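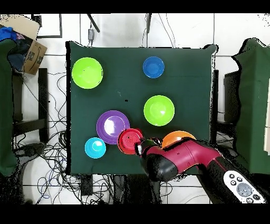
Plastic bowls on a dark green cloth. Lime green, royal blue, purple, cyan, red.

Sesari color words, v2

Share 28 | Comments 3

Color names people type when they sell or give away used kitchen stuff. Free text, English only. Text files only, no photos in the download.

Updated 2019-04-04. v1 is gone, please don't ask for it, the ids were broken.

What's in it

3000 rows, one row per listing. 227 distinct color terms after cleanup. Listings came from the Florano swap board and the old Paro classifieds dump, both with the site owners' ok. Paro ones are shorter and messier. Lots of "blueish".

Files

sesari_main.tsv - the listings
sesari_terms.tsv - term list with my grouping
skipped.txt - ids I dropped and a one word reason
shakya_map.tsv - old Shakya codes to new ones, only needed if you used v1

Columns in main

id - number, gaps are normal
source - florano or paro
item - bowl, plate, cup, pan, jug, other
color_raw - exactly as typed, spelling and all
color_clean - lower case, spelling fixed, hyphens out
group - one of 12, see terms file
material - if the seller said. Mostly blank
note - mine, ignore

Tabs between columns. There are commas inside color_raw so do not convert to csv without quoting. Encoding is utf-8, a few Paro rows had junk characters, replaced with a ? mark.

How terms were cleaned

Spelling first. "turqoise", "torquoise", "turquose" all go to turquoise. "Grey" goes to gray. Then the modifiers: light, dark, bright, pale stay as part of the term. "Nice", "pretty", "sort of" get cut. "Royal blue" and "navy" are kept seperate. "Lime" and "lime green" are merged, "apple green" is not. Could argue that one either way.

Two colors in one listing (red lid, white base): first one typed goes in color_clean, whole thing stays in color_raw. Sets of mixed colors are marked multi. If you want them out, filter group = multi.

Food words were a pain. Is "mustard" a color or was there mustard in the jar. Checked by hand. "Cream" same problem, worse.

Grouping

Done by one person in one go, so treat it as a starting point. Cyan, aqua and teal all sit under blue-green. Purple, violet, plum, lilac under purple. I put coral under pink and had an email about it already. Change it in the terms file, the script picks it up.

Known problems

- almost 188 rows with item = other that should probably be bowl (mixing, salad, "dish")
- repeat listings from the same seller not removed, sellers relist a lot
- November rows heavy on red and green, holiday stuff. Don't read a trend into it
- Florano had a drop-down for color for a while, so some raw values arent really free text. No flag for this, sorry
- no idea if the seller's word matches the thing. Never saw most of the items

Good for

Spelling variants, word lists, search synonyms on a small shop site, class exercises. Not good for prices (none in here) or anything about what colors sell.

Privacy

Usernames, phone numbers and pickup addresses taken out. Found one still in there? Open an issue with the row id only, don't paste the number.

License

Use it, change it, say where you got it. Term list same deal.

To do

Second person on the grouping. Fix "other". Maybe split blue-green. Row for "clear" and "see thru", right now under none which is wrong.

Like 7 | Share 28 | Leave a comment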